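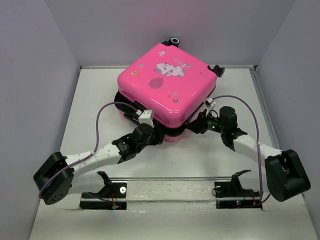

Luggage Loans: Arrangements for the Winter Period

Members are reminded that the luggage loan service operated by the Nonurberg Residents' Association will continue through the winter. The service was opened in June and lends suitcases, holdalls and garment bags to any household on the register, free of charge, for up to 30 nights. Applications should be made in writing to Kai-wen Hsiao at the Sokard Street office, quoting the household number.

Hard-shell cases remain the most requested items, the pink children's case with the cartoon cat on its lid among them. Borrowers are asked not to add stickers of their own or to remove the existing decoration. Airline labels should be taken off before a case is returned, and any name tag should be handed back to its owner.

Every case is opened and checked on its return. The lining is brushed out and the zip run along its full length in both directions. The wheels and the carrying handle are then tested, and any fault is entered on the card. Borrowers can assist by emptying all compartments, including the pockets inside the lid, where socks, chargers and foreign coins are most often left behind. 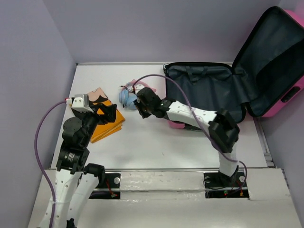 Inner straps should be left unfastened and lying within the case. Straps pulled tight over an empty compartment tend to lose their stretch, and two of the older holdalls have had to be sent to Fudum Repairs for this reason. Wet items must not be packed against the lining. Should a lining become damp, the case should be left open overnight before it is returned, and the office informed — no charge will be made.

Cases may be collected and returned on weekday mornings at the Ng Building, Room 19. Borrowers travelling over the holidays are advised to apply early, as the larger sizes are limited in number. Extensions can be granted only where no other household is waiting.

Enquiries may be made by telephone on extension 2636.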